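Section 3. Filling the Box

I pack a lot of snack boxes for friends, and this is the order I've settled on after squashing more little cakes than I'd like to admit!

1. Fold the flaps of your Clidlow box all the way out before you start. If one keeps flopping back in, crease it again at the base (I use the edge of a ruler).

2. Put a mat or a towel on the table and spread the snacks out next to the box, wrapped cakes and candy together, so you can see what you're working with.

3. Check the date on every wrapper. Anything that's nearly up stays home and gets eaten by me.
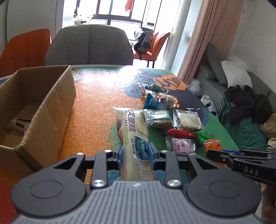 4. Cakes go in one at a time, standing up along the wall of the box. Hold them by the sides of the wrapper and go easy — a hard squeeze and you've got crumbs.

5. Twist-wrapped candy goes in last. It fits in all those odd little gaps.

Note: My friend Lamduan Klinhom lays her cakes flat and swears by it. Fine for a short trip, but keep it to two layers.

Caution: Don't leave a packed box in a sunny window. I did that once in May, and the chocolate ended up on everything.

6. Close the flaps and give the box a gentle shake. If it rattles, add some crumpled paper and try again before you tape it.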